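Equipment register, item 902
Revised 30 Jan 2021

# Desktop Computer Work Station, Rondach Workshop

Item 902 consists of an open desktop computer, a fixture board for holding parts and tools, and the ribbed wall panels against which the station is set. It may be reserved for instruction in the assembly and servicing of desktop computers. The station is kept in the Rondach Workshop and is not lent to other buildings.
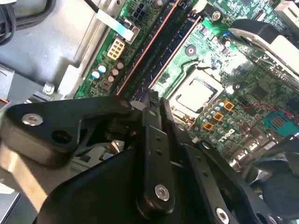
**Department of Technical Instruction, Solberg Campus**

## The computer

The computer is supplied with its chassis open and its motherboard in place. The processor is seated in its socket under the metal retention frame, and no cooler is mounted. Coolers are held at the supply counter and are issued on request, together with a tube of thermal paste. Users who fit a cooler must remove it and clean the top of the processor before returning the station.

The memory slots are reached from the open side of the case. Modules are signed out separately and are to be returned in their antistatic sleeves. Any module that does not seat under light hand pressure should be taken back to the counter and exchanged.

The board has an eight-pin power connector and a six-pin connector. Cables must be attached and detached by the plug body. The power supply remains disconnected from the wall outlet during all work inside the case, and an instructor must be present before it is connected.

## Fixture board and wall

The fixture board is a flat gray plastic panel with raised holders on its face. It is mounted in front of the aluminum wall. Users may place small parts and hand tools in the holders but may not drill, glue, or mark the panel. The standard layout is given on the card stored in the station drawer, and the holders are to be returned to that layout at the end of each session.

The wall is made of ribbed aluminum panels with a horizontal rail along the top. Nothing may be hung from the rail except by workshop staff. The ribs are cleaned with a soft brush and a barely damp cloth. Solvents and abrasive pads are prohibited, as they leave dull patches that cannot be polished out.
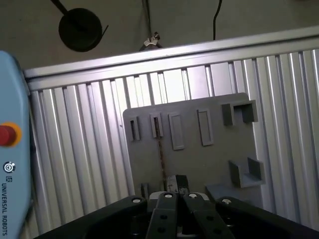
Merja Rissanen has written to the department that the layout card should show each holder with the name of the part it is meant for, as new users tend to put screws of different lengths together and then have difficulty closing the case. She also asks for a second card to be kept at the supply counter. Both requests have been accepted, and the revised cards will be issued in September.

## Reservation and charges

The station may be reserved by teaching staff of the Solberg Campus and by registered outside groups. Each reservation covers one session of four hours, including setup and cleanup. The charge for outside groups is $70 per session. A refundable deposit of $500 is payable before the first session and is held until the group closes its account.

Applications are made in writing to Sverre Solheim at the equipment office. An application must state the purpose of the session, the name of the instructor responsible, and any parts required from the counter. Incomplete applications are returned without being placed in the queue.

## Care of the case

Sheet-metal cases have thin edges. Cut-resistant gloves are available at the counter and must be worn when panels are being removed or refitted. A case may not be stood on loose screws or cable ends, and side panels are stored upright in the rack marked Lustow.
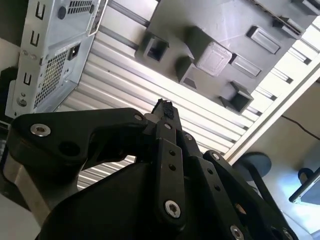
*Item 902: computer case and white ribbed surface.*

## Return and inspection

At the end of the session, the instructor completes the return form and leaves it with the counter staff. The form covers the motherboard, the processor socket, the holders, and the parts issued. Bent socket pins, cracked connectors, and stripped screw holes are to be reported even where the cause is not known.

Replacement parts are ordered through Rakent by the equipment office only. Users may not substitute their own parts, and parts left at the station will be held at the counter for collection by the group that booked the session.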